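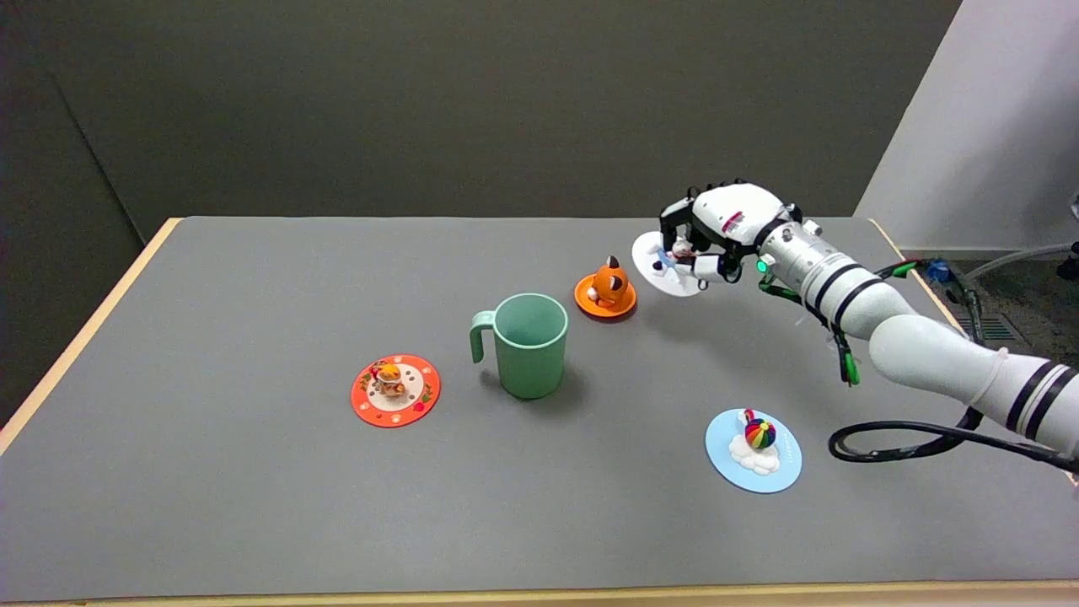
Cloutier to Reopen Zommont Tableware Works With 62 Jobs

ZOMMONT, 2020-11-05 - Cloutier, the family-owned maker of plates, bowls and serving dishes, said today that it will restart production at its Zommont works after a shutdown that began when the main tunnel kiln was taken out of service. The first kiln is scheduled to be lit before the end of the month, and finished ware will ship to stores early next year.

The company will employ 62 people at the site when both production lines are running. Most of the positions are in forming, glazing and inspection, with a smaller number in the warehouse and office. Former employees who were on the payroll at the time of the shutdown have been offered their old jobs first. Letters went out in October, and anyone who moved and did not receive one can contact the Zommont office directly.

"People in this town know how to make a plate," said Gaétan Paquette, president of Cloutier. "We looked at moving the work to a newer building somewhere else. The new building would have cost less to heat, and we would have had to train everyone from the beginning. We decided to fix the one we had."

The repair work took longer than planned. The old kiln was removed in sections through the loading doors on the river side, and the floor under it was dug out and poured again. In its place Cloutier has installed two shorter gas kilns supplied by Helex. Each can be run on its own, so the works can fire a small order without heating the whole line. The company expects to use less gas per piece than it did before, and it will publish its fuel use once the works has completed a full year of operation.

The roof over the glazing room has also been replaced. Ventilation in the clay preparation area was rebuilt to reduce dust, and the employee entrance has been moved from Mill Street to the parking lot side of the building. Delivery drivers should continue to use the gate at the north end.

Two Lines at the Start

Production will begin with Flirkeck, Cloutier's everyday dinnerware. The line will be sold in white and in a gray glaze that was discontinued several years ago and brought back after requests from restaurants. At launch it includes a dinner plate, a salad plate, a soup bowl and a mug. Sets will be packed for 4 or 8 place settings, and all pieces will be sold singly as well, so that customers can replace one that breaks.

The shape of the dinner plate has changed slightly. The rim is thicker, which makes it less likely to chip in a dishwasher rack, and the foot is wider. New plates will stack with older Flirkeck plates of the same size, although the stack will sit a little higher. Mugs keep the earlier handle.

The second line is a heavier range for hotels, schools and hospitals. It will be sold through distributors only. Cloutier has agreed to hold current prices for existing institutional customers through the end of next year, and those customers will receive a separate notice with item numbers and lead times. Orders placed during the shutdown have not been canceled and will be filled in the order they were received.

Pieces that do not pass final inspection because of small glaze marks will be sold as seconds at the factory store. Anything with a crack or a chip is crushed and sent out for use in road base.

Factory Store and Visits

The factory store at 2085 Mill Street will reopen when the first seconds are available. Hours will be posted on the door and on the company's website. The number of shoppers inside at one time will be limited, and face coverings are required. Customers who have unused gift cards from before the shutdown may use them for their full value. The store will not take returns of ware bought from other retailers.

Public tours of the works will not resume this winter. School groups that had paid deposits for canceled visits may ask for a refund or keep the deposit on account. The small display of older Cloutier patterns that used to stand in the tour lobby has been moved into the store.

Hiring

Applications are open now for the remaining jobs, including kiln operators on the night shift and two maintenance electricians. Experience in ceramics is useful but not required, except for the kiln positions. New employees in glazing and forming will be paid during training. Application forms are available at the Zommont office and may be returned by mail or left in the box at the employee entrance.

About Cloutier

Cloutier makes ceramic tableware for homes, restaurants and institutions. The company is privately held and has its head office and works in Zommont.

Press contact: Office of the President, Cloutier, 2085 Mill Street, Zommont. Samples of the Flirkeck line are available to reviewers on request.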